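Okanwood Hall, ground floor and kitchen
Room safety walk-through, 2024-08-11
Checked by: Virgilio Dumlao
Status key: OK / Fix / Not convinced

1. Front doors
Status: OK
Both leaves open outward and latch. The last report said the closer was "adjusted." I would like to know by whom, as it still slams.

2. Exit signs and emergency lights
Status: Not convinced
Lit when I pressed the test button. A few seconds on a button says very little about the battery. The log shows a full-length test in February, with no start time and no end time. Run it again and write both down.

3. Extinguishers
Status: Fix
Hall unit, tag 1811: gauge in the green, pin in place. Kitchen unit, tag 2667: gauge fine, inspection tag unreadable. Unreadable counts as expired until Flallerwood sends the service record.

4. Posted capacity
Status: Not convinced
The sign says 260. The rental page says "up to 600 guests." One of these is wrong and I doubt it's the sign. Take the page down until it's corrected.

5. Tables and work surfaces
Status: OK, with comments
Pale wood-grain tops. Run a bare hand along every edge, check for lifted corners, lean on each end. The supplier calls the finish "stain-proof." We'll see after the holidays.
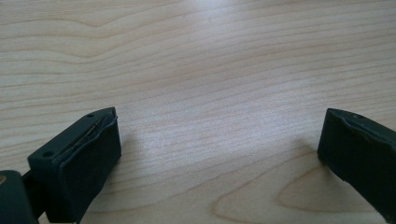
Dalisay asked for it to be noted that the edges pass but the folding legs don't always lock, and that she has twice had one give way while setting up for the lunch club. She wants the locks checked under load, with the table standing.

Fair point, and added to the list. Any table with a lock that slips gets red tape and goes to the storeroom. It doesn't go back out because somebody is short a table.

6. Outlets and cords
Status: Fix
The power strip behind the stage is plugged into another power strip. I wrote this up last time. It was marked "resolved."

7. Kitchen floor
Status: Not convinced
Zolo mats by the sink, sold as non-slip. The mats grip my shoes well enough. Whether they grip the tile is another matter — one corner moved when I pushed it with my foot. Try them with the floor wet before anyone orders more.

8. First aid box
Status: Fix
Plenty of bandages, no gloves, burn gel past its date. Restock and initial the card inside the lid.

Items 3, 4 and 6 to be closed before the next booking. I'll want to see them myself. A check mark in the log won't do.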